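Using an empty milk carton box as a snack bin, is cardboard ok or should I buy a plastic one? 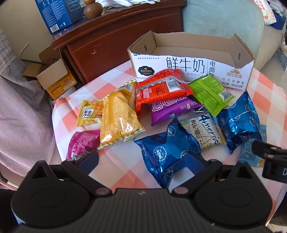

Last modified: July 19, 2019

posted by kurley_h
Ok quick one, on my lunch break. We get the milk in cases, the 180 mL x 10 kind, and I cut the top flaps off one so its a shallow tray now. Want to use it for the snack packets that live all over our kitchen. Wafers, the little waffle ones, the purple Crispy Commander, those big shiny blue foil ones that slide off everything. All dumped out on the table right now, which is a round table, so stuff rolls/slides off of it constantly.

Things I can't decide:
Flat or standing up? Flat I can see the fronts but the stack falls over as soon as a kid pulls from the bottom. Standing up seems smarter but the packets are all different sizes and the small ones sink.
Does raw cardboard shed? The cut edge is kind of rough, you can see the corrugated part inside.
Also is it going to get bugs. We had ants in December and I am not doing that again.
There's a handle hole in each end so it would pull out of a cupboard nicely. Cupboard shelf is 395 mm deep if that matters. The plastic bins at Barta are nice but I'd need 6 to do the whole cupboard and I'm cheap.
Thanks!!

Altenura
I do this with every box that comes into the house so yes, cardboard is fine. Been using one since last winter, still square.

Stand them up. Like files. Crimped end up, so you grab the crimp and pull. Big foil ones at the back, medium next, tiny ones up front. For the small ones sinking, cut up one of the flaps you took off (hope you kept them) and make a divider. Cut it a hair longer than the inside of the box and wedge it in, no tape. Move it when the mix changes. If the front section is still too deep put a folded dish towel under the little packets, brings them right up.

The puffy ones, don't squash them in to make them fit. They pop or you get crumbs. If they won't go in, they need a second box.

Rough edge: masking tape folded over the top, all the way around. Takes two minutes. Do the handle holes too, thats where the cardboard tears first. I used washi tape on mine bc it was in the drawer, looks cute, peels a bit at the corners.

Depth, just measure the box and leave yourself room for fingers. Don't go by mine, cases vary.

Ants: sealed packets aren't the problem. Its the half eaten ones someone folds over and puts back. House rule here, opened goes in a jar with a lid, never back in the box. And wipe out the box or swap it, whichever. Its free.

One more thing. Check the dates before you load it. Oldest to the front of each row. I found a wafer in ours that I'm not going to talk about.

Kistov
just buy the plastic. cardboard gets gross

kurley_h
Kistov, I mean, fair, but I have the box already lol

Barta-fan59
Sort of in the middle on this one. Cardboard for dry snacks yes, but not on the floor of a pantry and not under the sink, it soaks up damp and then goes soft on the bottom. On a shelf it's ok. If a milk carton ever leaked in that box throw it out, dont try to save it, the smell comes back in warm weather. Sniff inside first, down in the corners.

I'd disagree on sorting by size. With kids sort by who is allowed to have what. Mine has the school lunch stuff at one end and the sweet stuff at the other with a divider in between and it cut the arguing down a lot. Size sorting looked good for maybe a day.

Also weight. Snack packets weigh nothing so the handle holes will hold. Don't start putting cans in there. I put 600 g jars in one and the end ripped right out, jar on foot.

kurley_h
Ok taping the edges tonight and doing the divider, standing up. Flaps are still in the recycling so I'll go dig. Going to try the lunch end / sweet end thing inside of the size thing if that makes sense. Opened stuff in a jar, got it.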